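Vergara simulation seat, tidy-up pack — one year licence
Reviewed by Ximena Zúñiga
May 6, 2023

Quick one, the order form for next year is due and I've been asked twice now what we got for our money.

Background for anyone outside Rondeston: we wanted a two-finger arm picking shoes up off floors. Hallway clearing, basically. The choice was buy the arm first and work it out on real floors, or rent simulator seats and put off the arm until we knew what to ask for. We went with the seats. Two of them, paid up front, no monthly option which annoyed me.

Cost. 4000 for the pair for the year, support included. Then 500 on top for the household objects pack, which is not mentioned on the first quote so ask. We didn't ask. Wojciech Piątek found it in the small print after the order had gone through and it came out of the travel money.

Setting up. Slow. Over 12 days from payment to a working licence, most of that emails back and forth about which machine it was tied to. Moving a seat to another computer means writing to them. Plan for that if your people share desks.

Good bits: the floors and the footwear. Shoes are where our budget argument started — a sandal is a horrid thing to grab, straps going one way and a thick sole the other, and I'd rather find out on screen than with a gripper we've already paid for. You can change the finger opening and try again straight away. Elaheh Heydari used it to settle which gripper width goes on the wish list, and that alone saved us a row.

Less good: surfaces go soft when the view is near the ground. Wood grain looks smudged in patches, seams fade in and out. Fine for planning, I would not lean on it if your whole project is about seeing. Black fingers come out as flat black shapes too, no shine, so judging thier angle by eye is hard work. Side views help.

Support is one person as far as I can tell, polite, answers in the mornings. The manual is thin on anything to do with budgets or seat sharing — obviously — but also thin on saving your work, and Santino Valdebenito lost an afternoon to that in March.

Would I buy again? One seat, yes. Two, no, the second sat idle most weeks. Put the difference towards the arm. And get the objects pack written in to the quote before anyone signs. Coltcombe do a cheaper seat but with no footwear at all when I last looked, so no use to us, might suit if you only need boxes and cups.

Four out of five. Would be more with a monthly price.
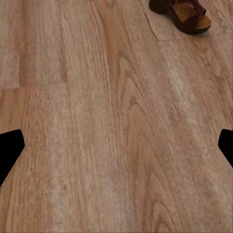

Fingers open over the wood-grain floor, sandal still further up.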